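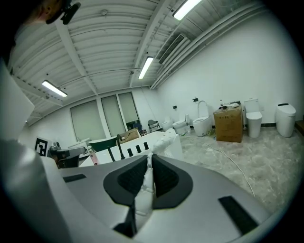 O direito à reparação começa no balcão

Opinião -- 5 de outubro de 2020

A discussão pública sobre a durabilidade dos bens de consumo tem-se concentrado nos fabricantes. Pede-se-lhes que forneçam peças, que publiquem manuais e que abandonem as colas e os parafusos de formato exclusivo que tornam impossível abrir um aparelho sem o danificar. São exigências justas, e a Associação Ellau, em cujo conselho consultivo tenho assento, subscreveu-as desde o primeiro momento. Falta, contudo, examinar com igual atenção o lugar onde o consumidor toma a decisão de reparar ou de substituir: o balcão da loja, ou da oficina, onde alguém lhe apresenta um preço e um prazo.

No inquérito que a Ellau conduziu junto de 3378 agregados familiares, 57 por cento dos inquiridos declararam ter posto de parte, no último ano, pelo menos um aparelho que admitiam ser reparável. O preço foi o motivo mais invocado, como se esperava. O segundo foi a incerteza. As pessoas não sabiam a quem se dirigir, não recebiam orçamento por escrito ou não obtinham uma data de entrega em que pudessem confiar. Uma família que fica sem máquina de lavar não espera três semanas por uma resposta condicional. Compra outra, muitas vezes a crédito, e a antiga segue para o ecocentro com uma avaria que um técnico resolveria numa manhã.

Benvinda Antunes, que coordenou o inquérito, chamou a atenção do conselho para uma diferença significativa entre gerações. Os inquiridos mais velhos mantêm, em geral, uma relação pessoal com uma oficina e recorrem a ela mesmo quando a marca do aparelho lhes recomenda outra via. Os mais novos dirigem-se quase sempre ao vendedor, que raramente tem interesse comercial em prolongar a vida do produto. Quando a oficina de bairro encerra, essa relação não se transfere para parte alguma.

O caso do concelho de Ustby merece referência. A autarquia criou ali um registo de reparadores, de inscrição gratuita, que obriga os inscritos a três compromissos elementares: orçamento escrito, prazo máximo de resposta e garantia sobre o trabalho executado. Inscreveram-se 13 oficinas, das quais oito continuam a receber aprendizes. Os resultados são modestos e seria imprudente extrapolá-los para uma cidade de maior dimensão. Ainda assim, as reclamações formais diminuíram, e duas oficinas que ponderavam fechar alargaram o horário.

Anselmo Escobar objetou, em artigo publicado no boletim da associação, que um registo desta natureza acabaria por favorecer as empresas com capacidade administrativa, em prejuízo do artesão que trabalha sozinho e guarda as contas num caderno. A objeção é séria. Um formulário de quatro páginas pode afastar precisamente quem se pretende proteger. A resposta adequada, a meu ver, consiste em simplificar o formulário e em oferecer apoio presencial ao seu preenchimento, como fazem desde há muito as cooperativas agrícolas com os seus associados.

Há também uma questão fiscal que o legislador tem adiado. A mão de obra da reparação continua, em demasiados casos, sujeita à mesma tributação que a venda de um artigo novo. Uma taxa reduzida para pequenas reparações domésticas teria um custo orçamental limitado e um efeito imediato sobre o preço apresentado ao cliente. Beril Başaran defendeu perante o conselho que a redução deveria depender da emissão de orçamento escrito -- proposta que apoio sem reservas, pois liga o benefício concedido à transparência exigida.

Resta a formação. Os cursos profissionais de eletrónica e de eletromecânica formam técnicos para a instalação e para a indústria. O diagnóstico de avarias em equipamento usado, que exige paciência e conhecimento de modelos já descontinuados, ocupa um lugar residual nos programas. Os mestres que detêm esse saber aproximam-se da reforma, e pouco dele está escrito. A Ellau propôs às escolas um módulo opcional lecionado por reparadores em atividade, remunerados como formadores de pleno direito. Duas manifestaram interesse; as restantes aguardam orientação da tutela.

O conselho consultivo apreciará ainda em outubro o texto definitivo da recomendação a dirigir aos municípios. Os contributos das oficinas e das associações de consumidores podem ser enviados por escrito ao secretariado, que os anexará ao processo na íntegra.

Trilok Pant
Membro do conselho consultivo da Associação Ellau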